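Wer Zweiarmsysteme für die unbediente Ausgabe von Snacks und Getränken anbietet, verkauft derzeit vor allem Armpaare. Im Prospekt stehen Reichweite, Traglast und Wiederholgenauigkeit. Was im Betrieb über die Brauchbarkeit entscheidet, steht im Anhang oder fehlt: die Belegung der Arbeitsfläche, die Nachfüllzeit, das Verhalten nach einem Fehlgriff. Ich halte das für einen Konstruktionsfehler des Angebots und für eine Zumutung gegenüber dem Betreiber.

Anlass für diese Bemerkungen ist das Paket, das Grascombe unter dem Namen Ulberg vertreibt. Geliefert werden zwei Arme mit Greifern, die Steuerung, die Montagehalterungen und eine Software, mit der sich Entnahmeabläufe anlegen lassen. Tisch, Warenträger und Geräte stellt der Käufer. Die Monatsmiete beträgt 2.685 Euro, eine Mindestlaufzeit gibt es nicht, die Wartung ist enthalten. Gegen den Preis ist wenig einzuwenden. Gegen die Aufteilung der Zuständigkeiten schon.

Der Vertrieb spricht von »beliebigem Sortiment«. Technisch ist das nicht falsch, denn die Software setzt keine festen Artikelmaße voraus. Sie verlangt aber für jeden Artikel eine Einrichtung am Platz. In unserem Versuchsbetrieb haben wir acht Artikelgruppen angelegt und 376 Ausgabevorgänge protokolliert. Davon endeten 103 mit einem Eingriff von Hand. Diese Zahl ist für einen Probelauf nicht skandalös. Aufschlussreich ist ihre Verteilung. Die Flaschen im Ständer verursachten kaum Abbrüche. Die Beutelware verursachte die meisten, gefolgt von allem, was flach auf einer Stufe liegt und je nach Nachfüllung die Lage wechselt.

Daraus folgt ein Einwand gegen die übliche Bewertungspraxis. Vilho Karppinen, der bei Witkowska die Abnahme solcher Anlagen leitet, vertritt seit Jahren die Ansicht, man müsse zuerst die Greifer vergleichen. Ich teile sie nicht. Ein zweibackiger Greifer mit kurzen Fingern ist ein Kompromiss, und zwar ein vertretbarer. Er kommt mit einem Becher ebenso zurecht wie mit einer Flasche, solange beide so stehen, wie sie eingerichtet wurden. Der Engpass liegt im Warenträger. Eine Drahtablage, in der Beutel hintereinander stehen, gibt dem Greifer keine definierte Kante. Ein Korb gibt ihm gar keine Orientierung vor. Ein Ständer mit festen Plätzen leistet hier mehr als jede Nachschulung der Software.

Ralel, der zweite Anbieter in unserer Auswahl, liefert die Träger mit und beschränkt dafür das Sortiment auf eine Liste. Das wirkt auf den ersten Blick unflexibel. In der Rechnung über ein Betriebsjahr fällt es günstiger aus, weil die Einrichtzeit nahezu entfällt und die Nachfüllung von angelernten Kräften erledigt werden kann. Wer täglich umräumt, wird bei Ralel unglücklich. Die meisten Standorte räumen allerdings nicht täglich um. Sie füllen nach.

Ein Wort zu den Wärmegeräten. Sobald ein heißes Gerät im Arbeitsbereich steht, ändert sich die Risikobeurteilung für die gesamte Fläche. Grascombe behandelt das Thema auf einer halben Seite und verweist auf den Gerätehersteller. Wie sich ein Not-Halt am Gerät zur Steuerung der Arme verhält, bleibt dort offen. Wir haben schriftlich nachgefragt und einen Verweis auf dieselbe halbe Seite erhalten. Für ein Mietprodukt, das ausdrücklich für Imbiss und Kiosk beworben wird, reicht das nicht.

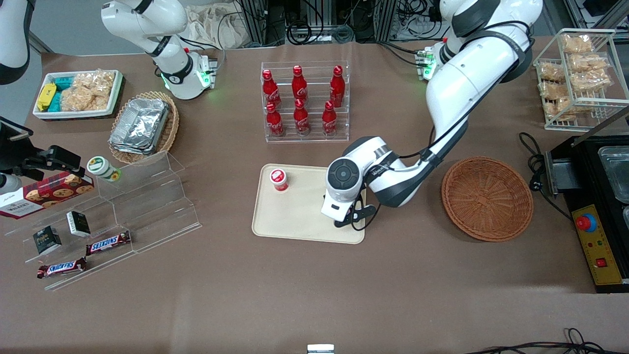

Lohnt sich die Miete für einen einzelnen Standort mit wechselndem Sortiment?

Unter den jetzigen Bedingungen lohnt sie sich nur, wenn jemand im Haus die Einrichtung neuer Artikel übernimmt und dafür feste Stunden bekommt. Wird diese Arbeit extern eingekauft, ist der Vorteil gegenüber einem konventionellen Automaten aufgebraucht.

Mein Vorschlag an Grascombe ist unspektakulär: zwei oder drei Trägertypen mit dokumentierten Maßen, eine Angabe zur Einrichtzeit je Artikelgruppe und ein vollständiges Kapitel zur Einbindung fremder Geräte. Die Mechanik kann bleiben, wie sie ist. Auch die Software hat im Probelauf keinen Anlass zu grundsätzlicher Kritik gegeben; das Protokoll ist lesbar, die Abbruchursachen sind sauber getrennt, der Export funktioniert ohne Zusatzlizenz.

Bis solche Angaben vorliegen, sollten Betreiber auf einer Probestellung mit der eigenen Ware und den eigenen Trägern bestehen. Die Vorführung mit dem Sortiment des Anbieters sagt über den eigenen Standort wenig aus. Ins Abnahmeprotokoll gehört außerdem die Zeit für eine vollständige Nachfüllung, gemessen vom Abschalten bis zur ersten fehlerfreien Ausgabe.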